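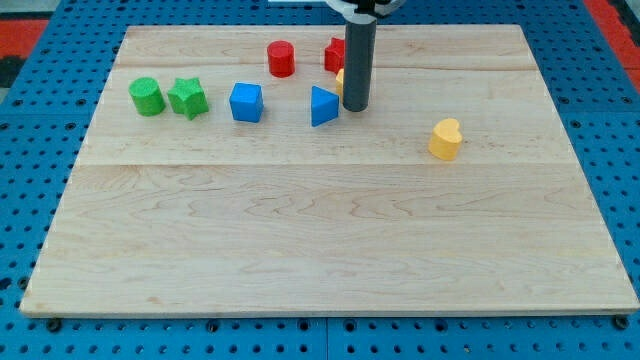

Hello again to everyone at Stoltetti, and thanks for being so patient with me over this one! I know the update was meant to land in August and it's now September, but the delivery from Virby only turned up at the end of last month and I wanted to have something to say about the shapes before I wrote.

So, the play shapes. You'll remember the original plan was painted pine blocks for all the Nernum toy library kits, and that we'd had grumbles from the Blackburn playgroup about the noise (and one or two about sore toes). We switched to foam and I couldn't be happier with how they look. The colours are lovely and strong, the finish is matte so they don't glare under the hall lights, and there's a bit of texture to the surface which I think little hands will like. The green cylinder is my favourite. It stands up nicely on its flat end, and I've already caught myself fiddling with it while I'm on the phone.

The maple board is the other big piece of news. I went back and forth on whether to spend the extra, and in the end I did, as the sample in the cheaper timber looked so grey and sad beside it. Maple comes up a pale honey colour with a wavy grain running through it, and the colours of the foam really jump off it. It's made of joined planks, so you can see the seams going across. I don't mind them at all, but if you'd prefer something without joins for the display kit, please tell me before I order the rest.

Money next. The shapes and boards have cost $2,019 so far, with freight included. That leaves us a little under on materials and a little over on freight, and I've moved the difference across as we agreed in the spring. Receipts are in the usual folder, apart from the one for the storage bags, which I'm still chasing.

As for borrowing, 211 families are now signed up at Nernum, which is well past what I wrote in the application! Blackburn is slower going. We've got 10 kits promised there and 4 ready to go out, and the rest are waiting on bags and labels. I'd hoped to have them all out by now and I'm sorry we don't. The labels came back with the wrong phone number and had to be redone, and that was my mistake, I sent the old file.

Still on my list: the wipe-down instructions for the foam (the supplier's sheet is very vague), a decision on rounding off the board edges, and a card of simple games to tuck into each bag. I've drafted the games card and it's far too long, so expect a shorter one soon.

Could you let me know by the end of the month whether you're happy with maple for the remaining kits? Virby will hold the price until then.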